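Round timer on the club tablet skips the rest bell
Posted in Gym Software Help, November. By the evening coach, Neltcombe Boxing Club
2 shares | 5 comments

Problem: the Wundlow round timer app rings the bell to end a round, then starts the next one without the minute's rest. Fighters have been sparring straight through. It does it on the wall tablet and over the Onishi speaker, so I don't believe it's the speaker, whatever the help page says.

What I was told to try first: restart the tablet. Done. Same fault at round 5 that evening. I was then told to "refresh the session", which as far as I can tell means restarting it again.

Second reply from support said the rest period must have been set to zero by one of the boxers. I checked. It says one minute, on the settings page and on the session card. If the app thinks it's zero, it's keeping that to itself.

Third suggestion: update to the new version, which "improves bell reliability". I have seen that line in the notes for the last 2 updates, so forgive me if I don't get excited. Updated anyway. The bell is louder now.
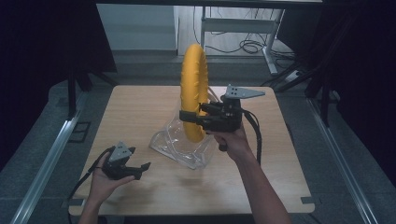
What I've found on my own, for what it's worth. The fault only shows when the session is longer than 4 rounds and the ten-second warning is switched on. With the warning off I ran 14 rounds on an empty gym floor and every rest was there. Warning back on, rest gone after the fifth. I did that twice, and then once more on my own phone, which has never been near the club account.

Support now say the warning clap and the bell "may be competing for the same sound slot". Maybe. That would explain a missing bell. It doesn't explain a missing minute, and the clock on screen goes straight from 0:00 to 3:00 with no rest colour at all.

They also asked whether we use the Drimska heart rate straps. We do, on two of the lads, but not on the nights I tested. I'd rather not spend another evening unpairing things to prove it.

Workaround for now: warning off, and I shout "ten" from the ring apron like we did before any of this. It works fine, though I do lose track when I'm holding pads.

Update: ticket marked as solved after 24 hours with no reply from me. I was at a show. Reopened it.

Update: they can now repeat the fault at their end and say a fix is coming in the next version — no date given. I'll leave this open until I've seen a full sparring night go through with the warning on and every rest in place.

Status: open

Wundlow Community Help | Contact us | Back to top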